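Keeping fleece blankets soft (and off the floor)

I've had more fleece through my washing machine than anybody should. Throws, baby blankets, the big one from the market in Drelport that sheds like a spaniel. Friends keep asking how mine stay fluffy, so I've finally written it all down!

Washing

Cool and gentle, every time. I do 30 degrees on the short cycle with about half the liquid I'd use for towels, and never any fabric softener. I know it says "softener" on the bottle, but it coats the fibres and after a few washes your lovely blanket feels like a damp flannel. A splash of white vinegar in the drawer does the job and the smell goes on the line.

Wash fleece with fleece. I once put a new throw in with my black work trousers and was picking bits off them until July.

Drying

Outside if you can, over two lines so you don't get a crease down the middle. If it has to be the tumble dryer, use the lowest heat and take it out while there's still a tiny bit of damp in it. High heat makes the ends of the fibres go hard and crunchy, and I've never managed to bring one back from that. Give it a good shake before you hang it up — a proper one, out of the back door.

Folding

I do all my folding on the bed. The kitchen table is never clear and the sofa is too squashy to get a straight edge. Fold in half, smooth it out with the flat of your hand, then in half again, and don't fuss over a rumpled edge. Fleece is forgiving and it'll settle in the pile.

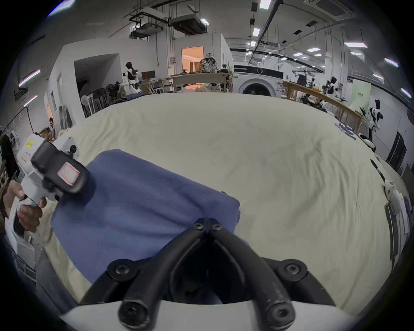

Storing

Skip the vacuum bags. They save loads of room, but mine came out in spring as flat as cardboard and took days to puff up. I use old cotton pillowcases now, one blanket in each, stood on end like books so I can pull out the one I want without the whole lot landing on my head.

Danica Gashi, who had the flat below mine in Trevivel, taught me to tuck a bar of soap in with them, still in its paper. Any cheap one will do. Change it when you can't smell it any more.

Bobbles

A fabric shaver is best, but a clean dry washing-up sponge (rough side, light strokes, all in one direction) gets most of them off. Try a corner first!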